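**Ticket 3717 — wrist view policy drops success when basket is in view**
Project: Homport / tabletop transfer
Opened by: Arif Munasinghe
Assigned: Saron Gebru
Status: open, workaround in place

### Summary

Policy trained on wrist camera only. Does fine on the tray-to-tray split, falls over on the tray-and-basket split. Same checkpoint, same arm, same cell. Symptom: arm comes down over the basket, stalls, fingers open, sits there until timeout. No fault in the controller log, no joint limit, nothing. It just stops sending useful motion.

Expected: approach the item on the tray, close, lift, move to basket.

Need this sorted before the September writeup. Section 4 leans on that split.

### Setup

- checkpoint: Brotside base, fine-tuned on 1000 of our episodes
- input: wrist stream only, no overhead view
- action chunk: 20 steps, executed open loop, then replan
- eval: fixed start poses, item moved by hand between trials
- logging: Akinola recorder, default settings

### Log

**09:40 — Arif.** Reran the basket split from cold start. Same stall. Restarted the policy server, same again. Not a stale server.

**10:15 — Saron.** Checked calibration first becuase it's always calibration. Hand-eye error within what we had last month. Moved the arm to the four corner poses by script, lands where it should. Ruling it out for now.

**10:50 — Saron.** Replayed a training episode open loop through the same controller. Clean. So the arm can do the motion, the policy isn't asking for it.

**11:30 — Gordon.** Could be time sync. If frames lag the joint state the policy sees a pose it already left. Please check before touching the model.

**11:55 — Arif.** Checked. Lag is small and steady, same on both splits. Would expect tray-to-tray to break too if it was this. Not sync.

**13:20 — Saron.** Went through the stalled trials frame by frame. They share a layout: basket takes up most of the upper left, tray off to the right and turned at an angle, item on the tray running out of view. Target is half gone before the arm has even committed. Image is soft on the basket too, left and top edges especially. Pulled one and attached it.
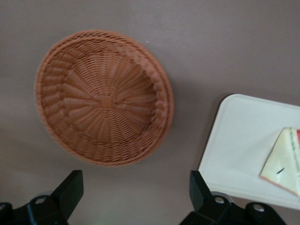 **14:05 — Sylvie.** Looked at the attachment next to the training set. Two things:

1. Item on the tray is only partly visible. Nearly all our training approaches were teleoped by Laurier, who centers the item early and keeps it there. Policy has hardly seen it hanging off the right side.
2. Basket is empty and large in view. In our demos a view like that mostly shows up after the transfer, on the retreat. Gripper open over an empty-looking basket could well read as "nearly done" to a model with no memory.

Second is a guess. First one I'd bet on.

**14:30 — Gordon.** Second is testable. Put something in the basket, leave the rest alone.

**15:10 — Arif.** Did Gordon's test, 8 trials, basket filled with spare items. Still stalls. So it isn't emptiness by itself. Basket size in view still possible, didn't seperate that out.

**15:45 — Saron.** Other direction: basket left empty, start pose shifted right until the whole item is in view. Stall gone in this set. Grasps not all good but the arm commits every time, goes to the tray and closes. That's a different failure and we know about that one.

**16:00 — Laurier.** Yeah I do center it early. It's how I see what I'm doing on the screen. Can record some sloppy ones if you want.

**16:10 — Sylvie.** Please do. Sloppy on purpose, item near the side of the view at the start, then recover. Don't trim the recovery.

### Current read

Coverage problem in the demos, most likely. Wrist-only view plus a narrow habit of approach. Policy loses the target at the side of the image and has nothing to fall back on. Blur maybe adds to it, not tested on its own.

Not confirmed: whether a second camera would hide this. Probably would, but the whole point of the Homport comparison is wrist-only, so leave it out.

### Workaround

- use the shifted start pose (saved as `start_right` in the cell config)
- shorten the executed chunk to 8 before replanning
- do NOT mix these runs with the old basket numbers — tag them `shifted` or the table is junk

### To do

- [ ] Laurier: off-center approach demos, basket and tray both in view
- [ ] Arif: retrain with the new demos, same seed, nothing else changed
- [ ] Saron: blur test, same start pose, slow the approach down
- [ ] Sylvie: add a line to the method section on how start poses were picked
- [ ] Gordon: check if the Grirkness cell shows the same stall, they run the same base checkpoint

**17:25 — Arif.** Leaving open. Old basket runs moved to `hold/`, don't delete them, Sylvie wants the stalled frames for the appendix.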